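**Naltell releases Tristemus 2, with cloth planning built from hand-held gripper recordings**

BRASTECK – Naltell today released Tristemus 2, a new version of its planning software for robots that handle fabric. The release adds a perception module called Lill, which finds edges, folds and bunched areas in cloth and passes them to the planner as possible grasp points.

Cloth is hard to plan for. It changes shape as soon as it is touched, and a grasp that worked a moment ago may no longer be there. Earlier versions of Tristemus planned a full fold before the first move and stopped when the fabric did something else. Version 2 plans one grasp at a time and checks the cloth again before each one.

The new planner was trained on 3,000 recordings made with hand-held grippers. A person does the folding, and the software learns from the finger positions and the video together.

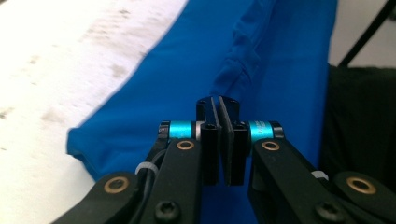

Each recording is stored with its gripper opening, its camera stream and a shared clock. In version 1, users had to line up these streams with their own scripts. Tristemus 2 does it on import and flags any recording where the clocks drift apart. Flagged recordings stay out of training until a user clears them.

Two-handed work gets its own planning mode. The software treats the left and right grippers as one system, so that one side can hold while the other moves. Users can set a minimum distance between the grippers, and the planner will drop any path that breaks it.

Other changes in this release:

- Nine new motion templates, including half fold, corner pull and edge smoothing
- A replay viewer that shows planned and recorded paths on the same timeline
- Export of single grasps as well as full sessions
- A command-line tool for checking recordings before upload
- Fixes for 27 reported issues, most of them in the calibration screens

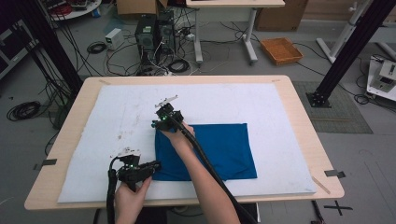
*Issued by the Naltell press office, Brasteck*

Lill runs on the same computer as the planner and does not need a network connection. It can also be turned off, in which case Tristemus takes grasp points from the user's own perception code through the existing interface.

Projects made in version 1 will open in Tristemus 2, but gripper calibration files have to be made again. The steps are in the upgrade guide, along with a list of settings that have been renamed.

The update is free for customers with a current license. New licenses are sold per workstation. Naltell will keep fixing faults in version 1 until May – no new features are planned for it.

Press questions and requests for a trial license can be sent through the contact form on the Naltell website.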